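Thread on folding button-up shirts, because the shelf in our sewing room is 11 inches deep and most tutorials assume a drawer.

1/ Start with the surface. A bare laminate bench is too slick for cotton. The shirt creeps while you square it. A cloth over the table gives enough grip that the back panel stays where you put it.

2/ Pale cloth, if you have a choice. You can see a dark hem against cream from standing height. Navy on a dark bench, you're working by feel.

3/ Do up the top button, the third and the last. Doing all of them adds time and does nothing for the fold. Skipping the top one lets the collar go sideways, and then the whole stack leans.

4/ Face down. Collar away from you, hem toward you. Pull the side seams out first, then the yoke. If you start with the yoke you will do it twice.

5/ Sleeves are where people lose the rectangle. Fold the side in to the middle of the shoulder, then bring the sleeve straight down, parallel to the side seam. Cuff should stop short of the hem. If it doesn't, angle it back once at the elbow.

6/ Hậu Đào asked about a folding board. I used one for a batch of 132 shirts for the Pornenside uniform swap. It's consistent on width. It is no help with collars, and on anything with a long tail you still have to turn the hem up by hand.

7/ For the 11 inch shelf: fold in thirds from the hem, not halves. Halves puts the crease across the chest, right where everyone looks. Thirds puts it lower and the collar sits on top.

8/ Table height matters more than technique. Mine was too low and I was bending for every shirt. Bed risers fixed it. Diệp Kiều uses a kitchen counter and gets the same result.

9/ Before any of that, spread it out loosely and find the collar and both sleeves. A shirt out of the basket is always more twisted than it looks. Two seconds here saves a refold.
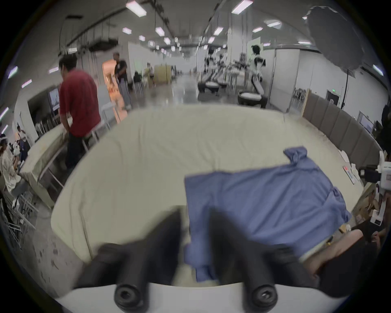 Blue-grey shirt before squaring up. Collar still bunched, one sleeve hanging down.

10/ From that state: collar first, flatten it with the side of your hand, working from the centre out. Then bring the hanging sleeve up. Then the lower part back onto the table – if the hem is over the near edge, its weight keeps pulling the rest out of line.

11/ Linen: same steps, but fold it slightly damp or accept the creases. I accept the creases.

12/ Knits are a separate thread. Dima Karam has opinions on rolling them and I'd like to measure a few first.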